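Lohnt sich Hartwachsöl auf einem Küchenbrett oder reicht Leinöl?

bergthora_h
24.06.2022

Ich will ein helles Holzbrett neu behandeln, das inzwischen ziemlich stumpf ist. Im Laden hat man mir Hartwachsöl von Stalter empfohlen, angeblich hält das jahrelang. Ich glaube das nicht so recht, zumal die kleine Dose für 450 ml schon mehr kostet als das Brett. Auf der Packung steht »für Arbeitsflächen geeignet« – von Schneiden steht da nichts. Hat jemand Erfahrung über mehr als ein paar Wochen?

Ismael Prado

Ein paar Jahre hält so etwas auf einem Regal. Auf einem Brett, auf dem täglich Zwiebeln geschnitten werden, ist die Schicht nach kurzer Zeit zerkratzt, und dann muss man sowieso schleifen. Ich nehme einfaches Leinöl aus dem Lebensmittelregal. Vorher mit 240er schleifen, nicht mit 400er, sonst zieht das Öl schlecht ein. Dünn auftragen, nach 20 Minuten den Rest abnehmen, hochkant trocknen lassen.
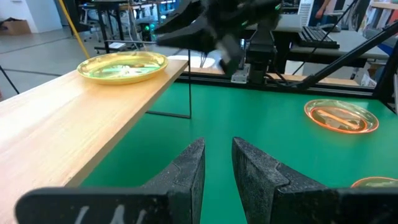

Nalia schreibt dazu, Leinöl werde bei ihr immer klebrig, auch nach 3 Wochen noch, und Walnussöl sei nur teurer.

Klebrig wird es, wenn zu viel drauf war. Die ölgetränkten Lappen bitte ausgebreitet trocknen, die können sich selbst entzünden.

Usmani76

Ich nehme Sonnenblumenöl, geht auch.

Ismael Prado

Würde ich nicht. Das härtet kaum aus und riecht irgendwann ranzig. Ob Leinöl so viel besser schützt, wie überall behauptet wird, weiß ich allerdings auch nicht – einen richtigen Vergleich habe ich noch nirgends gesehen.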